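Report of the Society's Visit to the Pretorius Seed Store and Drying House

Members of the Corkard Horticultural Society visited the seed store at Pretorius on 8 September 2024, at the invitation of the trustees. The visit followed an exchange of letters in the spring, when the Society asked whether its own collection of beans and peas might be kept under better conditions than the present cupboard allows. The party was received at the main gate by Mpho Nkuna, keeper of the collection, who led the tour throughout.

The store occupies a former dairy on the north side of the estate. The thick walls keep the rooms at an even temperature for most of the year, and only the innermost room needs cooling by machine. The collection holds 4,000 packets, of which 462 are beans and 209 are peas. The remainder is largely brassicas, lettuce and onions, together with a small number of cereals kept for a neighbouring farm museum.

The tour began in the drying house. Seed is brought in from the growing plots in paper sacks, labelled in pencil with the row number and the date of harvest. It is then spread on mesh trays and left in moving air without heat. Members were interested to learn that the keeper does not allow pods to be shelled until they rattle. Several of those present had been shelling earlier than this at home, and the matter was discussed at some length beside the trays.

From there the party passed to the cleaning room. Most cleaning is done with hand sieves and a small winnowing box made by the estate joiner. The box was demonstrated with a batch of Skokoritz, a tall climbing bean with a flat brown seed, which was given to the store by a family in the village and has been grown on the estate ever since. The chaff was carried off cleanly, although one member observed that the same box would be of little use for lettuce. The keeper agreed and showed the finer sieves used for that purpose.

Visitors were then shown the record system. Each packet has a card giving its origin, the year it was last grown and the result of its latest germination test. A second set of cards is held in another building in case of fire. The Society has no such duplicate at present and the secretary has been asked to look into the cost of making one.

Germination tests are carried out every November on damp paper, and any variety which falls below the accepted level is placed on the growing list for the following spring. Older peas give the most trouble. The variety Pellunex failed in 3 successive tests before a fresh sowing was raised from seed returned by a former borrower.
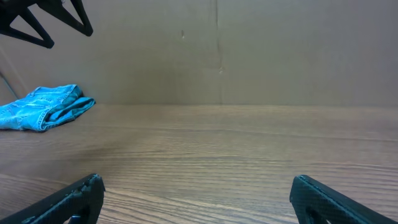 Tea was served after the tour, and questions were taken. In reply to a question about lending, the keeper explained that borrowers receive a small quantity of seed and are asked to return twice as much after a good season. No charge is made. Borrowers who lose a crop are asked only to write and say so, as a record of failures is considered useful when the growing list is drawn up.

There was some discussion of crossing between varieties. The estate grows only one kind of runner bean in any year for this reason, while French beans and peas are grown side by side with a short gap between rows. Members with small gardens may wish to follow the same practice.

The Society is invited to deposit a first group of its beans at Pretorius before the end of the winter. Packets should be fully dry, clearly named and accompanied by whatever is known of their history, however slight. Members wishing to contribute should hand their seed to the secretary at the November meeting. Forms will be available at the door.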